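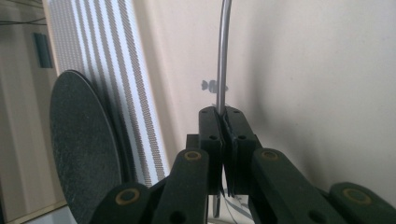 4. Laying the place setting

Before you start: white sheet down first, flat, no creases. Mat next. Tray last. Wipe all of it with a damp cloth, no sprays.

4.1 Put the striped placemat at the back left, right edge against the white sheet. Stripes run side to side.
4.2 Tray in front of the mat. Let the front of the mat tuck under the rim a little, fine.
4.3 Black plate. Two spots are OK: on the tray, or on the mat behind it. Ridged side up. Pick one and stick with it for the whole meal.

NOTE: Plate on the tray rim will rock. Slide it in until it sits flat or move it to the mat.

CAUTION: Max load on the Brasitz tray is 800 g. Carry with both hands, dont grab it by the lip.
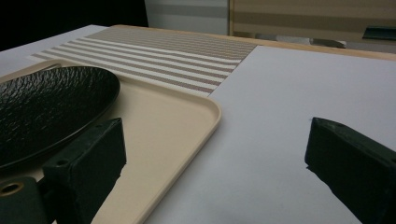

Holger Westerberg wrote in to say the textured plate holds on to sauce if it's left overnight, and that a soft brush with warm water gets it out of the grooves. Do that. No steel wool.

4.4 Corrugated metal panel, if you are using one: lay it on the back half of the white board, behind the tray, ridges running left to right. Hot dishes go here, never on the tray.
4.5 Check the panel for sharp edges. File down or tape before use.

CAUTION: Metal stays hot. Wait until it is cool before you lift it.

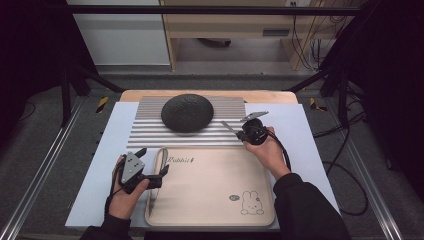
Fig. 4-2. Ribbed panel behind, rabbit tray in front.

4.6 Fork goes at the upper left of the tray. Keep small items together there so the middle stays clear for food.
4.7 Tines down if kids are at the table.
4.8 Leave the right side of the white sheet free. Glass and napkin go there later, see section 5.

NOTE: Printing on the tray wears off with scouring pads. Hand wash only, dry right away, store flat. Don't stack more then one plate on top.

Replacement mats and trays: order through Barketora, part 79 (mat) or part 200 (tray).

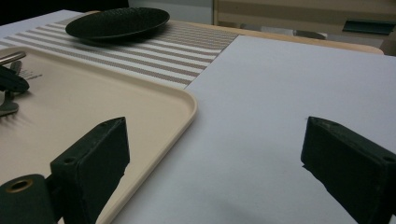 Fig. 4-3. Fork on tray, plate on mat.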